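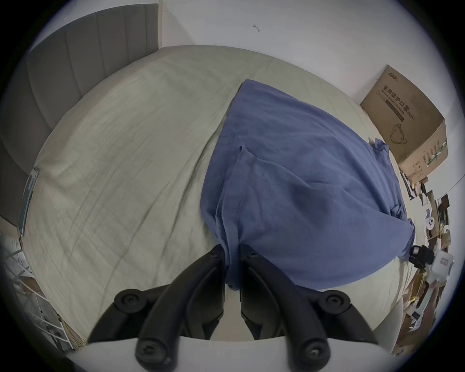

I'd been trying to teach a robot arm to fold laundry for most of a winter before I gave in and bought the Rirero hand-held gripper, and I've now had it since January, so I think I can say something useful. The idea is simple enough. You hold the thing by its white body, you do the chore yourself with its two black fingers, and the camera records what the gripper sees along with how far the fingers are open. Later you train on all that and hope the arm does the same. My first chore was laundry on the bed, and I mean my real bed, with the sage-gray sheet and the boxes piled up past the mattress. A soft blue garment bunched up over the side of the bed is a pretty mean first test, to be fair. You want to get a fold of the hem between the tips and nothing else, and with the Rirero I can do that most of the time without dragging the sheet up too. I couldn't say that about the last thing I owned!

The last thing I owned was the Kostus remote kit, so a lot of this review is going to be me comparing the two. With the Kostus you sit at a desk with a little copy of the arm and move that, and the real arm follows. It's lovely for stiff things. I did blocks and cups and a dish rack with it and had a great time. Cloth was miserable. There's just enough delay that you pinch, look, find you've missed, pinch again, and by then the shirt has slid somewhere else. I got maybe one decent fold out of an evening and went to bed cranky. With the hand-held I'm moving at something close to my normal speed, and my wrist does the clever little twists it has done all its life.

So, the fingers. They're matte black plastic, curved, and they angle in so the tips come nearly together. I like the shape a lot. You can slide one finger under a hem while the other stays up top, then close. The round black screw caps on the outside of each finger looked clunky to me when I opened the package and I've stopped seeing them. They do catch on knitwear, though. I've pulled a loop in one sweater (my favorite, naturally) and now I stick to smooth cotton when I'm recording.

The trigger is where I'd spend more money if I were the maker. It's stiff for the first half of the pull and then goes light all at once, so gentle squeezes take practice. You can hear it in my early recordings, a sort of clack every time I close on something. I put a dab of silicone grease on the slider and it got better. Not great, but better. If you have small hands, try one before you buy, because the reach is long and there's no adjustment for it.

Weight is fine for short runs. I do 40 folds and then stop, shake out my arm and have a coffee. I tried to push through a longer session once and the later recordings were junk, all rushed and sloppy, with me half dropping the sleeves. The robot learns sloppy just as happily as it learns neat, so I threw them out.

Now the software, which I have mixed feelings about. The Rirero recorder is dead easy. Press the button, wait for the beep, do the fold, press again. It saves each try as its own clip and you can bin the bad ones right there on your phone. Setup asks you to wave the gripper around the room for a bit so it can work out where it is, and it does much better with some stuff lying around to look at. My bedroom has plenty of that — a wire rack on one side, cardboard boxes on the other, clutter everywhere — and tracking there is solid. Then I went and tried the same shirts on the guest bed, which has a bare white wall behind it and not much else, and it lost its place over and over. I ended up hanging two posters. The manual has one line about this on a page I didn't read until afterward.

Exporting is slower than it should be. A full evening of clips takes long enough that I start it and go cook dinner. The files do open without any fuss in Dekach, the training program I use, and that was a big part of why I picked this gripper in the first place. Whether it plays well with other programs I can't tell you.

Does the arm fold shirts now? Sort of! After 228 good clips it could find a hem and lift it on a flat shirt, and it looked so pleased with itself (I know, I know). Crumpled shirts took a lot more. It still goes for the middle of the pile when it should go for an edge, and I think that's my fault for starting nearly every recording from the same side of the bed. I've been walking around to the far side for the new batch, and mixing in pillowcases and dish towels. If you're just getting going, mix things up from day one. I wish I had.

Battery lasts me up to 6 hours of on-and-off use, and it charges over the same cable as my phone. The strap that came in the package is useless and I swapped it for one off an old flashlight. I also bought the soft rubber tips from Geerts, and they grip thin cotton better but leave faint marks on anything pale, so they've gone in the drawer for now.

If most of what you want to teach is hard objects on a table, the Kostus is still a good buy and you'll be sitting down the whole time, which my back misses. One more plus for it is that every move you record is a move your arm can really make. With the hand-held I'm forever reaching in ways my poor robot can't copy, and I have to go back and do those again with my elbow tucked in. For cloth, bags, bedding, anything floppy, I'd go with the Rirero and put up with the trigger.

Four stars from me. I'd bump it up if they fixed the first half of that trigger pull and put a softer edge on those screw caps. I'm starting on socks next, and I'll update this once I've got a batch trained.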